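4.2 Loss of Jaw Position During Fabric Trials

The second fault appeared in the fabric trials and cost us more time than the wiring problem in 4.1. The hand-held gripper logs jaw opening during each pick. In 208 of the 3000 recorded picks, the logged opening froze while the fingers kept moving. The log showed no error, so the bad picks passed our first check and went into the training set.

We first blamed the Ornent encoder board and replaced it. The rate of frozen readings did not change. We then repeated a set of 40 picks with soft knit items, since thick folds push the fingertips apart unevenly and load the linkage from one side.
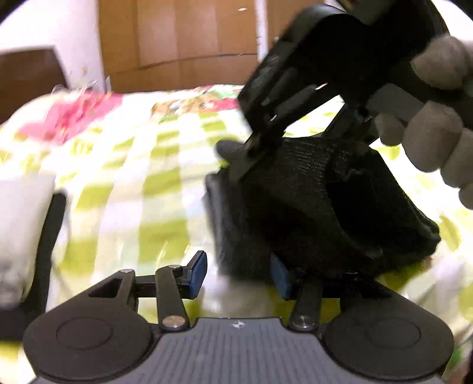

The fault came back in 4 of the 40 picks, each time under side load. Opening the body showed that the set screw on the encoder shaft had backed off. Under side load the shaft slipped and the encoder stopped turning with the linkage.

The screw was refitted with thread lock and a flat was filed on the shaft. The Skaltard logging script now rejects any pick in which the opening value stays constant for the whole closing stroke. All 208 bad picks were removed, and the policy was retrained on the rest.

One safety issue remains open. The release routine on the Davport arm reads the same encoder, so a frozen value could keep the jaws closed on a hand. Until a separate limit switch is fitted, the arm runs at reduced force with a second person at the stop button.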